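Refinishing kitchen cabinet doors without stripping: adhesion failing near the handles

Print this page | E-mail to a friend 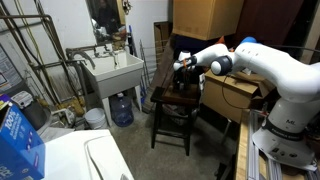 Stool with a brown wooden seat and black legs.

Posted by jarham_reno

Kitchen cabinets are maple, factory finished, original to the house. The colour is fine and the doors are sound, so I am doing a clean, scuff and recoat with a water-borne clear, no stripping. Two test doors so far. Both were washed with dish soap and warm water, rinsed, dried overnight, scuffed with a grey pad, wiped with a tack cloth, and given one coat by foam brush.

The coating laid down well over most of each door. On the stile beside the handle it crawled into small craters on both doors, and a week later I can lift it there with a fingernail. The rest passes a tape test. I sanded one of the bad areas back with 220 and recoated, and got the same craters in the same place, slightly larger.

The room was 20 degrees with the window closed. Product is Jesden satin, stirred, not shaken, strained before use. The doors were flat on blocks. Is this contamination or is the old finish incompatible? I would prefer to know before I do the remaining doors. I have not removed the hinges from those yet.

Posted by Medden687

Contamination. An incompatible finish would fail across the whole door. Yours fails where hands go and where somebody has sprayed polish for years. The two usual sources are skin oil, which dish soap will mostly shift, and silicone from furniture polish, which it won't. Craters with a raised rim are the normal sign of silicone. The second attempt was worse because sanding before cleaning drives the residue into the scratches and spreads it past the original spot.

Procedure I use:

Remove all hardware, including the handles. Residue collects under the backplate.

Wash with a proper degreaser at the label dilution. Rinse twice with clean water, changing the cloth each time. Degreaser left on the surface causes its own adhesion problems.

When dry, wipe with wax and grease remover on a white lint-free cloth. Wet a section the width of your hand, then dry it with a second cloth before it evaporates. Turn both cloths often. If the solvent flashes off by itself the silicone just goes back where it was. Open the window for this step and wear nitrile gloves. Lay the used cloths out flat outdoors to dry and don't bin them in a heap.

Only then scuff. A grey pad is fine on flat panels. Use 320 on the profile edges and go lightly or you will cut through the colour.

Seal with dewaxed shellac, one thin coat, and leave it for 2 hours. It holds down traces the solvent missed, and a water-borne clear will bond to it if the shellac is dewaxed. Ordinary shellac contains wax and will put you back where you started. Try it on an inside face first, as it can warm the colour a little.

For the doors already coated, take the clear off completely on the affected stile, past the craters by a good margin, and restart from the degreaser. Feathering the edge of a film that is lifting doesn't work.

A quick check before coating: mist the surface with distilled water. If it sheets out evenly you are ready. If it beads along the handle stile, repeat the solvent wipe. Let the door dry before going on.

Posted by mutiso_shed

Had this on a vanity. Used sugar soap and it was OK. Didn't bother with shellac.

Posted by Jarham Road Finishing

Agree with the shellac, with one caution. Check the can for a date. Premixed shellac past its date may never harden properly, and a clear coat over soft shellac will print and wrinkle. Put a few drops on glass and leave it overnight. If a fingernail marks it in the morning, discard the can.

Also, one week is early to judge a water-borne clear. Dry to handle is a matter of hours, full cure is closer to a month at your temperature. Your fingernail test still means something because the rest of the door passed, but don't scrub the good areas yet, and leave the felt bumpers off until the doors have cured or they will stick.

Posted by jarham_reno

Water beaded on the handle stile of an untouched door and sheeted everywhere else. Handles are off and there is a brown line under every one. Will start with the degreaser on Wednesday.

Related items

Removing candle wax from an oiled benchtop
Grey pad or 320 paper between coats?
Soft-close hinges fouling after repainting
Getting old shelf liner adhesive off melamine
Cleaning range hood filters without a dishwasher
Satin clear drying patchy on vertical panels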